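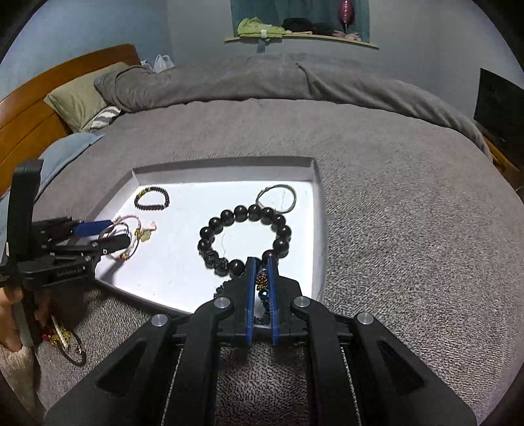 Keeping Bracelets in Order: An Interview with Mahmoud Abou Zeid

Mahmoud Abou Zeid has cared for the bead and cord collection at the Driro Center for 11 years. He asks every new member of staff to begin with a shallow white tray.

"On white you can see what you own," he said. "A black bead bracelet shows every bead, and you will notice a stray hair or thread before it goes back into storage."

He sorts by weight before color. Large, glossy beads are laid in an open loop, away from bracelets made of tiny beads. Metal bangles should be stored separately. "People let the heavy pieces rest on the thin ones - I would ask them to stop," he said.

Cord bracelets receive the closest attention, particularly those with charms. Mr. Abou Zeid checks the small fittings first and then the knots, and records any wear on a card.

Asked about work at home, he recommended a bed with a plain blanket. "If a bead drops, it stays near you. On a tile floor I once searched until dinner."

The Center's next open session on jewelry care will be held in February. Places are limited to 12.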